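Skanon to Callmont by Regional Rail: Planning a Five-Day Trip Around the Timetable
Speaker notes, Tuesday evening travel session
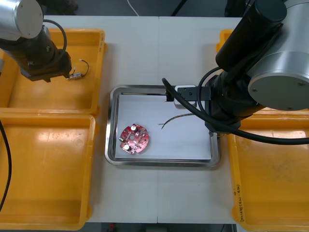

Opening. State the scope first. The talk covers one route, Skanon to Callmont, with stops at Mosport and Panganiban. Total track distance is 198 km. Five days, four nights, no car. Flights into Skanon are not covered; refer people to the handout.

Slide 2: Route map
Point out that the line is single track between Mosport and Panganiban. Trains pass each other only at the station loops, so a late train in one direction usually makes a late train in the other. Allow for this when booking anything with a fixed start time.
Say the station names slowly. The map labels are small from the back rows.

Slide 3: Tickets
Two options: point-to-point singles or the regional pass. The pass costs 39 and is valid for 5 consecutive days, counted from the first validation and ending at midnight on the last. Singles over the same route cost more once you add one side trip. If you skip the side trips, compare prices first.
Validate before boarding. The machine is on the platform at Skanon and Mosport. At Panganiban it is inside the ticket hall, and the hall closes at 6 p.m. After that, validate with the conductor.
Seat reservations are not offered on this line. Bikes need a separate day ticket.

Slide 4: Day one, Skanon
Arrive by midday if possible. The old harbor district is a short walk from the station, mostly flat, with cobblestones on the last two blocks. Luggage lockers are on the lower level and take coins only. The large size fits one full-size suitcase, or two carry-ons stacked.
The fish market shuts at 1 p.m. and does not open on Mondays. The evening food stalls use the same building but the side entrance.
Pause for questions on lockers. There were several last time.

Slide 5: Day two, Skanon to Mosport
Take the morning departure. The afternoon train is slower because it serves every halt. Sit on the left for the coast. The view starts after the second tunnel and lasts until the river bridge.
Mosport is the best base for two nights. Rooms near the station are cheaper and get freight noise until late. Rooms up the hill are quiet, with a steep walk and no bus after 9 p.m.

Slide 6: Day three, Mosport side trip
The lighthouse path is 10 km out and back. Surface is gravel, then packed dirt. No water on the route. The path closes in high wind, and the notice is posted at the trailhead only, so there is no way to check from town.
Alternative for bad weather: the salt museum and the covered baths. The baths rent towels. The museum labels are in the local language, but the desk lends a printed guide in English if you leave an ID.

Slide 7: Day four, Panganiban
Short ride. The town is small and half a day covers it. Lunch service ends early, at 2 p.m. in most places, and kitchens do not reopen until evening. The bakery across from the ticket hall stays open through the afternoon.
Mention that the town is worth the overnight stop mainly for the early connection the next morning. Anyone who prefers a third night in Mosport can do this as a day trip on the same pass.

Slide 8: Day five, Callmont
The morning train connects with the airport bus. The bus leaves from the north side of the station, across the footbridge. The elevator was out of service in March. I have not confirmed the repair, so plan on stairs.
The pass does not cover the bus. Pay the driver, card or cash.

Slide 9: When to go
Late spring and early fall. In winter the timetable drops the evening trains, and the itinerary as shown does not work without moving one night. In midsummer Mosport fills up on weekends. Book the hill rooms early or reverse the route.

Slide 10: Packing
One bag you can lift up a train step. Windproof layer. Coins for lockers. Paper copy of the timetable; signal is poor between the tunnels.

Questions. If asked about dogs: allowed, leash required, half-price single, not included in the pass. If asked about running the route in reverse: yes, same pass, but sit on the right.
Handouts are on the table by the door.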